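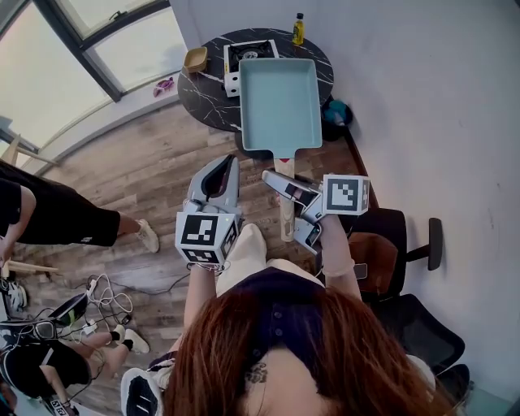 Chapter 6
Heat Transfer in Shallow Pans

A shallow pan is heated from one side only. Energy enters through the base, spreads sideways through the metal, and leaves through the food, the air above it, and the raised walls. The temperature at any point on the cooking surface depends on how these paths compare. In a round pan set over a round burner, the distance from the edge of the flame to the wall is nearly the same in every direction, and the surface can be treated as a set of rings. A rectangular pan, such as the one with the pale interior at the portable gas stove, does not allow this treatment. Its corners lie farther from the burner ring than the midpoints of its sides, and the difference appears in the finished food as pale corners and a darker center. The long handle adds a further path for heat, although a wooden grip conducts so poorly that the loss through it is small and will be ignored until Section 6.4.

The problem matters most for foods cooked in thin layers. A layer of beaten egg has little mass and sets quickly. It has no time to even out differences in the surface below it, so it records them. Rolled omelets are built from several such layers, and an error in the first is carried into each one that follows. Oil reduces the effect by filling small gaps between egg and metal, but it does not move enough heat sideways to correct a poorly placed pan.

Three quantities are used throughout this chapter. Base thickness is measured at the center of the pan. Spread is the difference between the highest and lowest surface temperatures at a given moment. Recovery time is the interval between the addition of cold food and the return of the center to its starting temperature. A thick base lowers spread but lengthens warm-up. Recovery time depends on both the base and the burner setting, and the two must be reported together.

The worked problems draw on the Trerlow tables, in which each pan was brought to 200 °C at the center and then given a measured portion of egg at 25 °C. Pans coated with Clulamine are listed separately from bare metal pans. The coating is thin and has little effect on spread, but it changes the way the surface radiates heat and must be entered as its own term.

Section 6.1 sets out the energy balance for a flat base. Section 6.2 extends it to rectangular shapes using the Abugri grid method. Section 6.3 covers layered foods. Readers who have not studied conduction in plates should review Chapter 4 before continuing.

Key terms: base thickness, conduction, recovery time, spread, wall loss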